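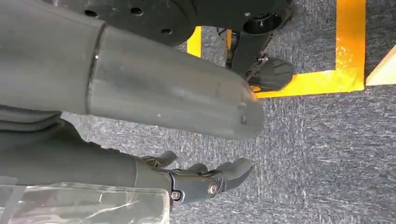 Can a machine do the chores yet? Partly, and the gap between "partly" and "yes" is where all the engineering sits.

I have been reading cycle logs from mobile manipulators for a while now, and last November I started keeping a table of which jobs complete without a human stepping in. Cletus Wojcik at Stevlow sent me the largest batch: 283 attempts at picking things up from carpet and putting them in a tray. The objects were the usual household litter. Socks, pens, a remote control, bottle tops, coins.

Socks are solved, near enough. A multi-fingered hand can close on a sock badly and still come away with it. The remote control is fine if it lies flat and clear of furniture. Coins on low-pile carpet are still poor, and 13 of the attempts ended with the fingertips pressing the coin further into the fibres until the force limit tripped. A person does this with a fingernail and a bit of sliding. Rounded fingertips have no equivalent, and the policy has no good feel for when contact with the floor has become too much contact with the floor.

The wrist view matters more than I used to think. A head camera loses the object in the last stretch of the reach, exactly when the error needs to be small. Put the camera near the hand and you keep the target for longer, but a good part of each image is then the robot itself: forearm, base, knuckles. You can mask that out if the kinematics are well calibrated. Clovance mask it. Grella leave it in and let the network sort it out, and on the logs I have seen the second approach does slightly better, possibly for the reason that the network gets some idea of where its own fingers are.

Floor work also brings the base into play. Reaching low means the arm folds back near the chassis, and the planner has to keep the elbow off the running gear. In Cletus's logs a fair share of the slow cycles are just this: the arm stops, backs out, tries another elbow angle, and the base shuffles along to make room. It gets there. It takes far longer than bending down.

Shop-floor chores are further ahead, for dull reasons. You can tape out the area, fix the lighting and decide which bins exist. Thibodeaux ran a kitting cell for 3,000 cycles before changing anything of note, and the failures they reported were mostly bent packaging. Clear film is still awkward - depth sensors see through it or see glare, and grasps get planned on whatever is left.

My table as it stands: soft items yes, rigid items over 2 cm mostly, flat small items no, anything wrapped in film depends on the day. I will add drawers and door handles when I have enough runs to say something useful.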